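Gilard Kitchen Words

A word list of household and kitchen terms in English, Spanish and Japanese, put together for people who translate product manuals and rental listings. Version 5 covers 2000 headwords and 4000 usage sentences.

What is in the files

terms.csv has one row per headword, with the columns id, en, es, ja, reading, region and note. sentences.csv has the usage sentences, linked by id. Both files are UTF-8 with commas as separators. Fields that contain a comma are in double quotes.

The region column is filled in only where a word changes from place to place. Spanish rows use MX, AR or ES. English rows use US or GB, so "dish towel" and "tea towel" share an id and get separate rows.

Headwords were picked by Asuka Kikuchi and Ulises Arango from old manuals and shop catalogs. The Japanese readings were checked by Sadao Furukawa. Words for drying and storing dishes gave the most trouble, as one English word often covers several things. "Rack" alone has separate entries for cups, plates, wine and roasting. 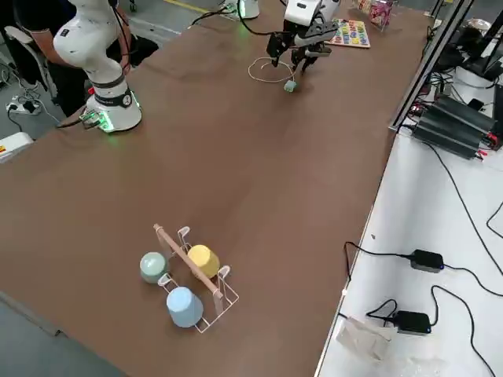

Entry group "rack, cup": white wire rack with yellow, green and blue cups.

Known problems

283 rows have no Spanish sentence yet. They are marked TODO in the note column. A few readings still mix hiragana and katakana – filter on the reading column if this matters to you. Brand names used as common nouns were left out.

Changes in version 5

Baking terms moved out of "tools" into their own group. Duplicate ids from the Minami list were merged. Old ids are kept in merged.csv.

License and contact

Free to use and change with credit to the Gilard word list. Send corrections to Ayane Tsuji with the row id and a source for the new wording. The next update is planned for July.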